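Neusa Furtado
Went to the Gesach open day on Thursday, August 15, 2024. Posting my notes as a thread. I was mostly there for the hand-tracking and pose-capture demos, so the coverage is uneven.

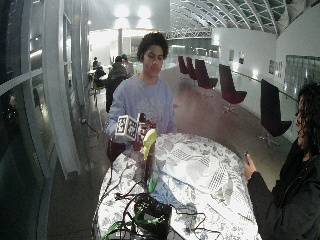

Context for anyone new here: I work on calibration for pick-and-place cells. My interest in these events is narrow. I want to know how the position of an object gets into the software, how often it is wrong, and who notices when it is.

The demo I spent the most time at was the marker cube one. You hold a cube with black-and-white square markers on its faces, the software finds the markers, and from those it works out where the cube is and which way it is turned. Old idea, still hard to beat on cost.

The reason for a cube over a flat card is coverage. A flat marker seen nearly edge-on gives a poor angle estimate. With a cube there is usually a second face in view at a better angle, and two faces together settle the flip ambiguity you get from one.

What the Trerness people added on top is a relative pose step. You hold the cube in one hand and an object in the other, and the software logs the object's position relative to the cube. The idea is to record how a person presents an item, then hand that path to an arm later.

I asked about latency. They quoted 30 milliseconds from capture to pose on the laptop they had brought. I did not have a way to check that, and the number excludes the filter. With the filter on, the plotted path trailed my hand by an amount I could see.

Also asked about fingers. If your thumb covers the corner of a marker, that marker is dropped entirely. No partial detection. They said this is deliberate – a bad corner does more damage than a missing face. I agree with that choice, for what it's worth.

Lighting came up a lot. Big hall, lots of glass, bright ceiling lights, pale surfaces. Shiny marker print would have been a problem. They use a matte print and a short exposure and accept the noise.

Working distance: they calibrate for 350 to 400 millimeters. Beyond that they still get detections but the angle error grows quickly. I would have liked a plot of error against distance. There wasn't one. I was told it would be in the write-up.

The other talk worth noting was Dantas, on cable handling. Title promised a lot, content was mainly about strain relief. Useful all the same. Most of the intermittent faults I have chased in the last year ended at a connector.

Their advice, condensed: secure the cable at the device end before you route anything, leave a service loop, label both ends. If a camera drops out when someone leans on the table, look at the cable before you look at the driver.

Parell had a session on force limits for shared workspaces. I only caught the last part. The slides were the same ones they showed in May, with one added on measuring contact force at the tool and at the elbow separately. That slide was good. I would like to see the fixture they used.

Things I asked and did not get an answer to:
– drift over a full shift
– what happens to the pose when two cubes are in view
– whether the recordings transfer to an arm with a different reach

On that last one, the person I spoke to said it had been tried on 4 arms. Tried is a broad word. I asked for success rates and was given an email address.

My own view after the afternoon: the cube method is fine for teaching and for checking a fixed camera. I would not put it in a production cell, where the part itself has to be found with no cube anywhere near it.

Will be testing the relative pose step on our bench next week with a printed cube. If the angle error at 400 millimeters is anything like what I saw at the hall, I'll post the plot.

Replies are open if you were at the Parell session from the start. I'm missing the part on stopping distance.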